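4. Fitting and lacing your Kultlow firm-ground boots

This section covers first fitting, lacing and stud inspection for the Kultlow firm-ground football boot, article 3885. Read section 3 (Choosing your size) first if you have not yet confirmed your size.

4.1 Before you start

Wear the socks you play in. Socks sold for running or everyday use differ in thickness and will give a false fit. Shin guards are not needed at this stage, but ankle-type guards should be worn if you use them in matches.

Contents of the box:
- 1 pair of boots, unlaced
- 2 pairs of laces, standard and long
- 2 spare insoles, thin
- 1 stud brush

CAUTION: Do not walk on tile, concrete or asphalt in the boots. Hard floors wear the stud tips and can cause a fall. Carry out all fitting steps on grass or carpet.

4.2 Setting the insole

1. Remove the paper filling from the toe of each boot.
2. Lift out the factory insole by the heel end.
3. Run a hand along the inside of the boot and remove any loose material.
4. Press the insole back in, toe end first, then smooth it toward the heel. The edge should lie flat on both sides with no fold under the arch.
5. If the boot is tight over the instep, replace the factory insole with a thin one. Do not use both together. 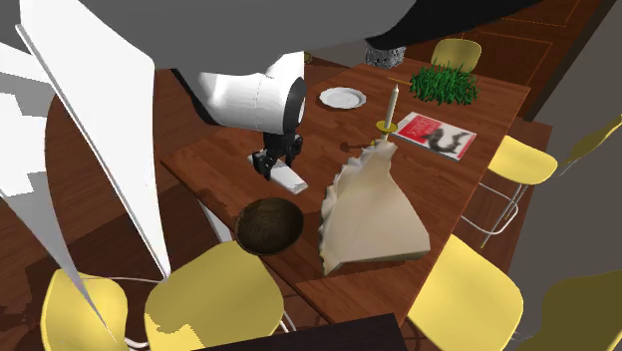 Robot arm, bowl and small white block on a wooden table.

4.3 Lacing

The tongue is stitched on the inner side only. Center it before each lacing.

1. Choose the standard lace for a normal or narrow foot. Choose the long lace for a high instep or if you tie behind the heel.
2. Pass the lace down through the first pair of eyelets and even out the ends.
3. Cross the ends and continue upward, passing each end from the outside in.
4. Stop one pair short of the top. Put the boot on and push the heel fully back.
5. Tighten from the toe up, one crossing at a time. The lower crossings should be snug and the upper ones firm.
6. Lace the last pair and tie a double knot on the outer side of the boot, away from the striking area.

NOTE: Do not wrap the lace under the sole. The lace will wear through on the stud plate and may loosen during play.

4.4 Checking the fit

1. Stand with your weight on both feet. The longest toe should be close to the end of the boot without pressing on it.
2. Rise onto the balls of the feet. If the heel lifts, loosen the boot completely and repeat 4.3 from step 4.
3. Jog and turn in both directions on grass. Stop if you feel pinching across the widest part of the foot.

Wear new boots for short training sessions before using them in a match - two sessions are enough for most players. The upper softens with wear and the laces will need to be tightened again afterward.
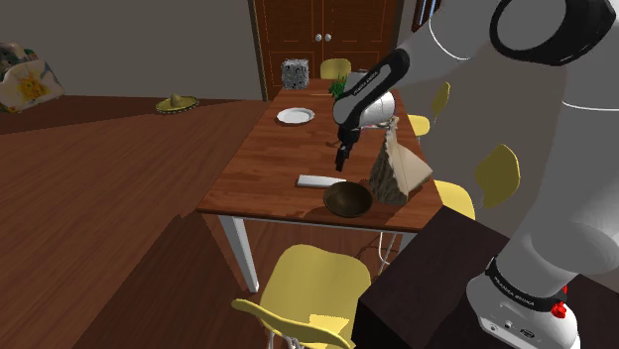
White and black robot arm by the dining table.

4.5 Stud inspection

1. Brush soil from the stud plate.
2. Check each stud for sharp edges, cracks or uneven wear.
3. Flex the forefoot by hand and look for gaps between the plate and the upper.

CAUTION: Do not file or cut molded studs. If a stud is cracked or has a sharp edge, stop using the boots.

Related sections
3. Choosing your size
5. Cleaning and drying
6. Playing surfaces and stud types
7. Warranty and returns

Kultlow Football - Customer Support - Manual revision 6/6/22 - Back to top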